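Subject: Re: [heat-network] Busach boiler replacement, where we are
List: heat-network

On the evening before, the Fetent tenants' group wrote:

> We have read the notice on the Busach boiler house and are not clear
> what is being asked of us. Is the council proposing to close it, or
> only to change the fuel? Several of our members are on prepayment
> meters and want to know if the standing charge will go up. We would
> also like to see the emissions figures that were left out of the notice.

Thanks for this. Replies in order.

The proposal is to change the fuel. The boiler house stays where it is and the pipes under Huenchumán Road stay too. The two gas boilers would come out and be replaced by heat pumps drawing on the old mine water at Urko, with one gas boiler kept for very cold spells. The network serves 460 homes at present and the number would not change in the first phase.

On the standing charge, the draft agreement holds it at the current level for 4 years from the day the heat pumps are switched on. After that it can rise with inflation and no further. This applies to prepayment customers in the same way as everybody else. It is in section six of the draft, which is easy to miss as it comes after the maps. 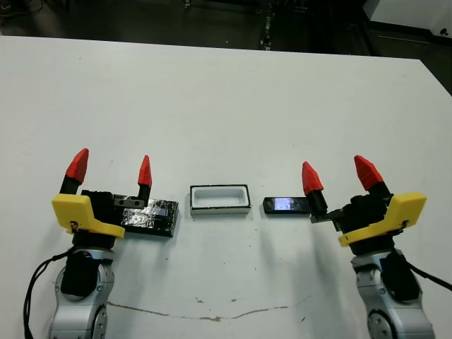

When does the consultation close? At noon on the last working day of May, and comments sent by post need to have arrived by then.

The emissions figures should have been in the notice and I have asked for them to be added. The boiler house put out 2,731 tonnes of carbon dioxide last year. The council's estimate for the new plant is 343 tonnes, nearly all of it from the backup boiler. That estimate leaves out the electricity used by the pumps, and I have asked for a second figure with it included.

The planning application is separate and has not gone in yet. It will cover the new building at Urko and the noise limits at night. Anyone living on the north side should look at it when it appears, as the fans will face that way.

If your group wants to send one joint response, please put the number of households on the first page. Last time the joint letters were each logged as a single reply.

List moderator, heat-network

Comments (3)

pipe_end
Does the mine water get any warmer or colder over the years? The draft says it will be monitored but gives no limit.

northside tenant
We had fans at the last place and the hum was worse than the noise. Will ask about low frequency in the planning stage.

M.
Section six is on page 31 in the printed copy at the library.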